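Netberg Forum > Home and Hobby > Paper, stickers and small collections

Topic: How do you keep loose stickers and small cards?

ladesik_29
Thu 13 March
Hello everybody. I have a question about stickers and small printed cards. I got many of them over the years, from shops, from parcels, from my cousin Araba who buys too much stationery. Until now they lived in one envelope and the envelope has given up.

I want to put them in a book, but first I must sort them, and I can't decide if I should sort by colour or by theme. Yesterday I spread a part of them on one of the tables in the atrium, next to the plant, to look at them properly.

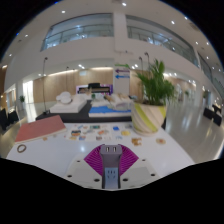

Cards and stickers in the middle of the table, the pink book on the left.

The blue ones and the orange ones go well together in my opinion, the grey ones I don't know. Also, do you stick them in for ever, or do you keep them loose in pockets? I am afraid to stick them and then regret it.

kwofie
Pockets. Always pockets. I glued mine into a notebook when I was at school and now the pages don't close, and two of the best ones were torn when I tried to take them out.

Hirero
I don't agree with kwofie. A sticker is made for sticking. If you keep it in a pocket you look at it once in a year. I put mine on the pages as soon as I get them, in no order at all, and when I open the book I remember when each one came. By the way that plant pot with the yellow-green swirls is very nice, do you know where it is from?

ladesik_29
Sorry, I don't know about the pot, it belongs to the building. I can ask at the desk.

Kwadwo Aryee
Sort by theme. Colour looks good for one week, then you get a sticker with five colours on it and the system is broken. I have 324 in my list and I tried both ways. With theme I find everything.

If you worry about the glue, put the sticker on a piece of baking paper first, cut around it, and fix this to the page with small photo corners. It is slow work but you can change your mind later.

kwofie
A list with 324 stickers, my respect. But baking paper makes the pages thick also, so it's the same problem as mine.

Kwadwo Aryee
It depends on the book. With rings you can take pages out and make a second volume. With a hardcover you can't.

Araba Appiah
I am the cousin. I don't buy too much stationery, I buy the right quantity and you take half of it!

For the sorting I would go with colour, whatever Kwadwo says. The small yellow round one should be beside the small blue one, they look good together. Please don't glue the blue one before I have seen it.

Hirero
Is there a biscuit on the table with the cards? I would be afraid of grease. Paper takes it very quickly and the mark stays.

ladesik_29
You are right about grease, I will keep food on another table next time.

So now I have three answers for pockets or photo corners or glue, and two for colour or theme, and I am not much wiser. I think I will buy pocket pages with rings and begin with theme. Araba, come on Saturday and bring the ones from September that you promised me.

Araba Appiah
I promised you half of them. See you on Saturday.

kwofie
Check that the pocket pages are without PVC, please. The cheap ones smell and after some time the print goes onto the plastic.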